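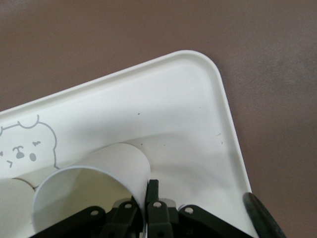 Cullbridge Quarterly | Home & Table Desk

In praise of the tray

My grandmother owned one good tray and she guarded it like silver, though it was only tin and had a dent near one handle from the time my uncle sat on it. Everything in her house traveled by tray. Toast went up to the sick on it, buttons were sorted on it, and on summer evenings it came out to the porch with lemonade and a saucer of whatever cookies had survived the afternoon.

I thought of her when I started putting this piece together, because the tray I reach for now couldn't be less like hers. It's white plastic, with rounded corners and a raised rim, and there's a cartoon animal drawn on it in thin gray lines, small bumped ear and all. My family has never agreed on what kind of animal it is (I say bear, and I will go on saying bear). A paper cup tips over on it and stays on it, and that's really all I ask of a tray.

Ekaette Etim feels much the same way. She runs Kindumel, a little housewares shop on Nwankwo Street, and she keeps a whole wall of trays there, 69 of them when I visited in November, stacked upright like records so you can flip through. "People come in for a lamp and go home with a tray," she told me. "Then they come back and tell me they eat breakfast in a different chair now."

Her advice is plain enough. Buy one you can carry with one hand when it's full. Run your thumb along the rim before you pay, and if it feels sharp, put it back. Plain white shows every tea ring, and she likes that, as you know when to wash it. For children she picks something with a picture on the bottom, so there's a face waiting under the crackers!

I've taken to leaving mine out on the table all day long. Mail lands on it, and keys, and the paper cups my sister brings home by the sleeve from the Pidance warehouse sale. By suppertime it's a proper mess, and I pick the whole lot up in one go and carry it to the kitchen, the way my grandmother did, bumping the door open with my hip.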